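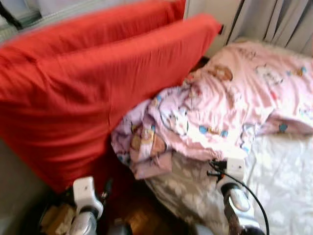
August, late, feet hurt. Bed-making runs all day at the Skoridberg flat. Got 105 episodes in before tea, which is better than I feared, though I binned 8 of them for bad starts (arms not home, my fault, forgot the reset twice).

Main thing to write down before I lose it. The new labelling from Prorko, where we mark the moment of contact instead of chopping by time. Trained on the old 375 plus nothing else, and the folds alredy look less panicky. Held-out error down on both arms. Left still worse than right. Why? Calibration? Check tomorrow.

Nasr baseline does fine on plain sheets and goes to bits on anything with a pattern. Woline copes better but slow, so slow. Want both on the same covers, same light, no cheating.
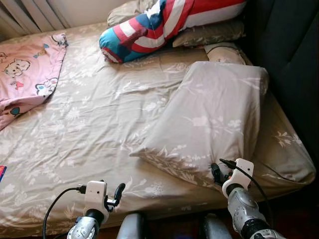
Right gripper on the folded blanket, big bundle.

Blurry head camera frames when the base turns. Do we drop them or keep them? I say keep, the robot will see them at test time anyway. Argued with myself over lunch. Keep.

Disk: almost 1942 clips now counting the spring lot. Need to back up tonigt, not "soon".

To do: redo left wrist offset, rerun with seed fixed, write the half page on contact labels. Buy milk.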